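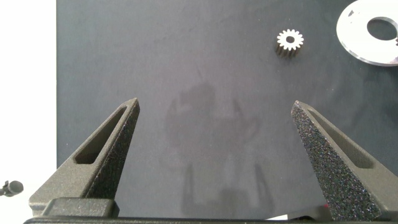 Assembly Methods Group, Jerholm Works

Progress report to the Hudano program office
Reporting period ending 3/4/24
Prepared by Wenjie Wan

Summary

The question we were funded to answer is whether an operator who has never written a line of robot code can teach a small arm to pick gears and washers off a mat and put them where they belong, and whether that is cheaper than having an integrator program it. My answer at this point is that the teaching works better than I thought it would and the cost argument is weaker than the proposal said. We have recorded 477 demonstrations. I am asking for the next stage to go ahead with a narrower scope, set out at the end.

Readers who saw the Proteo presentation last fall should set aside the claim that a task can be taught in an afternoon. We have not seen that here and I don't expect to.

What was done

The cell is one arm with a parallel gripper and a camera close to the fingers. The fingers are our own, tapered with a triangular slot through each, and they have a rough, speckled surface. Parts go on a gray mat on a white table. The parts in play are a small metal spur gear and a flat washer a good deal larger than the gear. The gear goes on a peg and the washer goes in a tray.

We tried two ways of showing the robot the job. In the first, the operator takes hold of the arm and moves it through the pick by hand. In the second, the operator sits at a second, smaller arm and the main arm copies it. The program office asked for both and I agreed to it, although I was fairly sure hand guiding would win. It did not.

With hand guiding, the operator's forearm kept getting into the camera's view. The trained policy then has to work without an arm in the picture, and it behaves as though something is missing. We cropped, we masked, and we asked people to stand on the other side. The last of these helped a little. Hand guiding also gives poor data about grip force, as people tend to shove the arm down until they feel the table and then close the fingers. For a washer lying flat, that is exactly the wrong lesson.

Remote control gives cleaner recordings and is harder to learn. New operators overshoot, stop, back up and try again, and all of that goes into the file. We now throw away an operator's first 11 runs without looking at them. This was an argument inside the group, with one side holding that corrections are useful data. They may be. What we had in the early files was mostly people getting used to the controls.

Where it stands

The gear. This is the good news in the report. The gear is short, its teeth give the fingers something to close on, and it has a bore in the middle that makes its center easy to find. Operators pick it up without much coaching. The trained policy does too, provided the gear is within the part of the mat where it was shown. Put the gear near the far edge and the arm drifts toward the middle of the mat, hesitates, and closes on nothing. I would call that memory, and I would ask the office to be careful with the word "learned" in anything it sends upstairs.

The washer. It is thin, it is flat, it is shiny, and the fingers have very little to get hold of. Good operators slide it to the edge of the mat and tip it up, which takes practice. Others hook one finger into the hole, which works and leaves the washer hanging at an angle that the tray won't accept. Both methods are in the data. The policy has produced attempts that start as one and finish as the other, and these end with the washer on the floor. I have asked that only the slide be recorded from here on. The earlier hook recordings are kept in a separate folder and will not be used for training.

Light and shadow. The light comes from overhead, and the arm and gripper throw a soft shadow on the mat between and ahead of the fingers. I raised this in my first note as a likely source of trouble and was told the network would sort it out. We tested it by moving a lamp. With the lamp shifted to one side, picks that had been dependable became unreliable, and they recovered when it was put back. I can't say from one test that the shadow is what the policy is using to judge height, but I would not bet against it. Any cell installed near a window would need to be checked before anyone relied on it.

Cost against plan

The plan allowed 60 hours of operator time for recording. We used all of it before the washer was in usable shape, and the overrun came out of the group's own budget. The plan had nothing in it for sorting and labeling the recordings. That has turned out to be the larger job, and it is done by an engineer at an engineer's rate. Every demonstration has to be watched at least once. Some are fine until the last second — the gear is seated crooked, or the operator lets go early and nudges it home with the side of a finger.

Kopecký quoted us for programming the gear pick the conventional way, with a fixture to hold the part. I have the quote on file and will forward it on request. For one part in one place, it beats what we are doing. The case for demonstration only holds if parts change often and if the recordings for one part save effort on the next. The first is true on our floor. We have no evidence yet for the second, as we have trained on 2 parts and they have very little in common.

Problems

Finger wear has not been measured and should be. The rough surface helps with the gear, and I have no idea how it will look after a month of production.

The recording software drops frames when the disk gets full and gives no warning. We lost a morning's work to this. There is now a check at startup, written in house. The supplier has been told and has not replied.

Operators disagree about what counts as finished. We wrote a one-page sheet in March with the start position, the end position and what to do after a bad pick (stop, discard, reset, begin again). Recordings made after the sheet went up are noticeably more alike, and I wish we had written it at the start.

Two of the people we trained have gone back to their regular line. Their supervisor was generous and I don't think we can ask again on the same terms. The next stage needs operator hours that are actually budgeted.

Request

I would like approval to continue on the following basis.

Remote control only. Hand guiding is dropped, and the second fixture built for it goes back to stores.

Gear first. We hold the washer at its present level until gear picks work over the whole mat, including the edges and corners where few demonstrations have been recorded.

One new part, chosen by production and kept from us until the gear work is done. We then compare the recordings needed for it with what the gear took. If there is no saving, I will recommend that we stop and buy the fixture.

A lighting test with fixed conditions, written down beforehand, and run by someone outside the group.

Labeling time to appear in the budget as its own line.

The office has also asked for a video for the annual review. We can supply one of the gear. I would prefer that it run at normal speed and include a miss, and I'd want to see the captions before it goes out.

W. Wan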